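# The Yellow Board, and What Has Sat on It

Welcome, and thanks for stopping by the little gallery page we keep at Tillthorpe! Our yellow board started life as a shelf in the old Hollmont shop -- it came with a stack of 8 others, all long gone now -- and it has been the place where small things get laid out for longer than I care to admit. Blocks, beads, cups, lids, whatever turned up that week. We keep it on a white table against a plain wall, mostly so that the colors have a chance to show, and I have grown very fond of it over the years, scuffs and dust and all (the bare plywood along the front edge is my favorite bit, and I won't have it painted).

I put up a new page on Tuesday, August 20, 2019, after a good long sort through the drawers, and I hope you'll enjoy it as much as I enjoyed putting it together.

**Small cubes and a clear cylinder.** Purple and teal-green side by side, each cube only a few centimeters across, with the see-through plastic cylinder standing over on the right. Clear plastic nearly melts into that yellow, so do look twice for it!

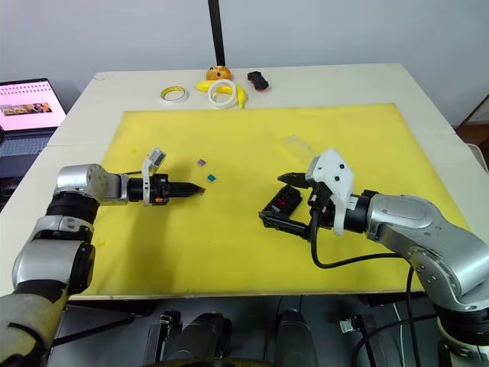 **What do you use to clean a painted board without dulling the color?**

Warm water with a drop of dish soap on a soft cloth, wrung out well, and then a dry towel straight after.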